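Home | Course Outline | Handouts | Lab Booking | Contact

Handout 8: Comparing grippers on small parts

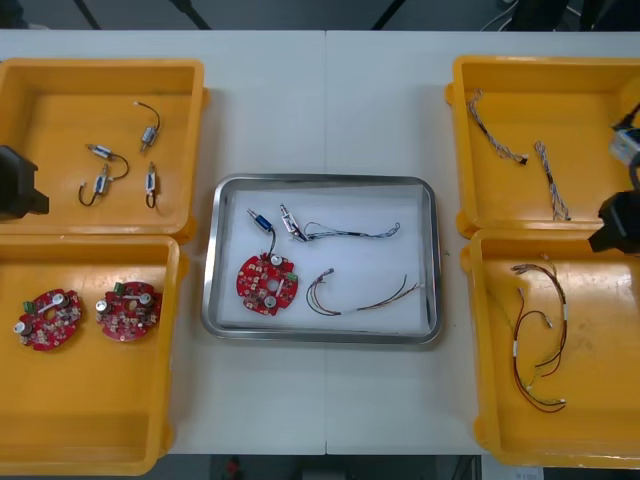 Anouk Leemans
Lab instructor, Automation Workshop, Clurkside campus

Hi all - these are my notes from the gripper session, tidied up a bit so those of you who were scribbling can stop worrying. Bring them to the lab on 8th March, plus your own log sheet.

So, the kitting layout. Parts live in the yellow trays, and the steel tray in the middle is where a kit comes together. One kit is a red circuit board, a solenoid, a braided cable and a wire harness. I like this set because it gives a gripper four completely different kinds of trouble!

Solenoids first. The silver body is a nice little cylinder and almost any pair of fingers will hold it. The wire lead is the pest. Look at how the leads curl in the upper left tray, each one its own way, and think about where your fingers come down. If you pinch body and lead together the part sits crooked, and you'll fight it all the way to the steel tray. Log that as a bad grip even if the part gets there.

Boards are where people get greedy. You have a green connector, silver cylindrical capacitors and a whole lot of tiny components, so please don't grab across the top. Go for the edges, low force, and check the tilt before you lift (last September a group at Droldale skipped that check and spent the afternoon hunting for a spare board).

Then the cables and harnesses, my favorites. Nothing holds still. With the red and brown harness I'd aim for a spot where the wires are bound together, and leave the loose ends alone. The blue-and-white cable is easier, but come in square to it or it rolls.

What you'll run: 50 picks per part with the Kwok fingers, then the same again with the Mendance ones. Change the fingers on both arms, not one, or your numbers won't compare. Keep the speed setting where I left it. You can retry a missed pick up to 2 times, and after that it's a fail, move on.

In your log I want part, arm, finger type, result, and a few words on how it failed. "Dropped" is no use to me. "Slid out sideways while lifting" is great. Last year's groups gave me 538 usable lines between them and the comments were the best bit by far.

One more thing - put the parts back in their own trays before you leave. Harnesses lower right, braided cables upper right.

Related handouts
Handout 6: Finger shapes and pads
Handout 7: Setting grip force
Handout 9: Two arms, one tray
Log sheet (blank)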